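Fórum > Casa e Bricolage > Arrumação
Tópico: separar parafusos por medida, vale a pena??

keir_urquhart
Boas. Herdei do meu sogro uma lata com quase 1,000 parafusos, tudo misturado. Separo por medida ou por tipo? Já perdi 2 noites nisto e estou farto.

Agnes_ML
Por tipo. Madeira, metal, máquina. A medida vê-se depois a olho.

semple.a
Discordo totalmente. Por medida, sempre. Andar à procura de um M4 no meio dos M5 é de loucos. E a ferrugem vai toda pro lixo, sem pena

Agnes_ML
Lixo não, vinagre de um dia pro outro e escova. Ficam ótimos

Jamila W.
Eu uso gavetinhas transparentes, vê-se logo o que falta. Do género: 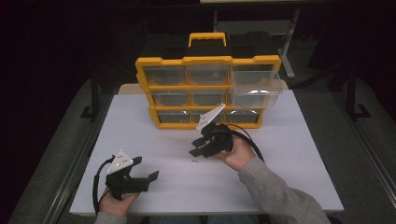

organizador amarelo e preto, 9 gavetas

Etiquetas só nas de máquina. O resto vai por tipo, como diz a Agnes.

semple.a
9 gavetas é pouco pra tanta coisa. Vais acabar com uma de "vários" e voltamos á lata

Jamila W.
Tenho uma de vários sim, e então? lol

keir_urquhart
Ok, vou por tipo e os M4 e M5 à parte. Alguem sabe se o vinagre estraga os zincados?

Agnes_ML
Estraga, come o zinco. Esses só pano e óleo.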